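게임 접근성 동호회 정기 회의록
2021-07-20 저녁, 온라인 음성방
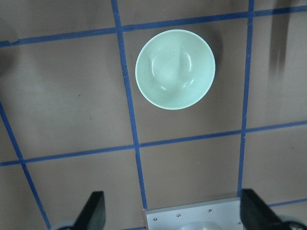
참석 16명. 마이크가 켜진 사람은 그보다 훨씬 적었음. 의장은 지난 회의와 같음. 후임을 뽑는 안건이 지난번에 시간 부족으로 밀렸고, 이번에도 밀렸기 때문임. 서기도 같은 사정임.

1. 지난 회의록 승인

3월 회의록의 오타 두 곳을 고치고 승인함. '진동 기능'이 '진통 기능'으로 적혀 있었는데, 그대로 두자는 의견도 있었음. 표결 없이 고침. 지난번에 "다음 주까지" 하기로 한 일 여섯 가지 가운데 끝난 것은 두 가지. 나머지 넷은 "다음 주까지" 하기로 함.

2. Kosix 발판 스위치 시험 결과

공동구매 후보였던 Kosix 발판 스위치를 회원 6명이 돌려 가며 써 봄. 의견은 아래와 같음.

- 누르는 힘이 적게 들어 좋다는 의견이 다수. 발목에 힘이 잘 안 들어가는 회원도 점프 버튼으로 쓸 만했다고 함.
- 너무 잘 눌린다는 의견도 있음. 발을 올려 두기만 해도 입력이 들어가서 대화 장면이 전부 넘어갔고, 해당 회원은 아직도 줄거리를 모른다고 함.
- 미끄럼 방지 패드가 장판에서는 버티는데 마룻바닥에서는 책상 밑 끝까지 밀려감. 양면테이프로 해결한 회원이 있으나 이제 바닥에서 안 떨어진다고 함. 반납 시기는 따로 논의.
- 케이블이 짧음. 휠체어 뒤로 돌려 꽂으면 딱 한 뼘이 모자람. 연장선을 쓰면 되는데 설명서에는 연장선을 쓰지 말라고 적혀 있음. 써 본 회원 말로는 아무 문제 없었다고 함.

결정: 공동구매는 진행하되 감도 조절이 되는 모델로 한정함. 판매처에 재고를 문의하기로 함. 지난번 문의 메일의 답장은 아직 오지 않음.

3. Preltard 버튼 재배치 프로그램

새 판에서 한국어 메뉴가 들어갔음. 일단 환영함. 다만 '길게 누르기'가 '오래된 압박'으로 번역되어 있고, '확인'과 '취소'가 둘 다 '예'로 나옴. 왼쪽 것이 진짜 '예'라는 점을 게시판 공지에 올리기로 함.

기능 쪽에서는 한 손 설정이 많이 나아졌다는 평. 왼쪽 스틱 하나로 이동과 시점을 번갈아 쓰는 방식인데, 전환 버튼을 어디에 둘지를 놓고 40분을 씀. 어깨 버튼파와 스틱 누르기파가 끝내 합의하지 못함. 설정 파일을 두 벌 만들어 자료실에 올리기로 함. 이 결론은 시작하고 5분쯤에 이미 한 번 나왔던 것임.

설정 파일 이름은 '한손_최종'으로 하자는 제안이 있었으나 자료실에 같은 이름이 이미 있어 기각. '한손_진짜최종'도 이미 있음. 날짜를 붙이기로 함.

4. Koubek 대회 참가 건

Koubek 온라인 레이싱 대회 측에 보조 입력 장치를 허용하는지 물었고, 답을 받음. 요지는 "규정에 없으므로 허용하지 않지만, 규정에 없으므로 금지하지도 않는다"는 것임. 여러 번 읽어 보았으나 더 나아지지 않음.

논의 결과, 쓰려는 장치의 목록과 연결 방식을 적어 다시 묻기로 함. 자동 가속 기능은 오해를 살 수 있으니 목록에서 따로 설명함. 입으로 부는 스위치를 쓰는 회원이 "그게 사기 같으면 직접 한 바퀴 불어 보라고 하라"는 문장을 넣자고 했고, 찬성이 많았음. 표현은 순화하기로 함. 순화한 문안은 아직 없음.

참가 희망자는 지금까지 6명. 이 중 두 명은 게임을 아직 사지 않았음. 할인을 기다린다고 함.

5. Rullau 음성방 문제

Rullau로 모임방을 옮긴 뒤 자막 기능이 자주 끊긴다는 불만이 계속됨. 회의 도중에도 끊겼고, 끊겼다는 말도 자막에 안 나왔음. 청각장애 회원이 채팅으로 알려 줘서 앞부분을 다시 읽어 줌. 대신 발언 순서를 정하고, 말하기 전에 채팅창에 한 줄 요약을 먼저 올리는 방식을 써 보기로 함. 한 줄의 길이에 대해서는 정하지 않았고, 첫 시범 발언자의 한 줄은 약 16줄이었음.

원래 쓰던 방으로 돌아가자는 의견은 보류. 비밀번호를 아는 사람이 없음.

6. 기타

- 게시판 '팁' 분류에 중고 패드 판매 글이 섞여 올라옴. 분류를 하나 더 만들기로 함. 분류 이름은 공모.
- 처음 온 회원이 손 떨림이 있을 때 쓸 데드존 값을 물음. 답이 참석자 수만큼 나옴. 값을 모아 표로 정리하되, 어떤 패드에서 쓰는 값인지 꼭 같이 적을 것.
- 회의 시간을 줄이자는 제안에 대해 논의가 길어져 다음 회의로 넘김.

다음 회의 날짜는 게시판 투표로 정함. 투표 글은 이번 주 안에 올림. 스위치를 가지고 있는 회원은 다음 사람 주소를 확인하고 보낼 것. 착불 금지.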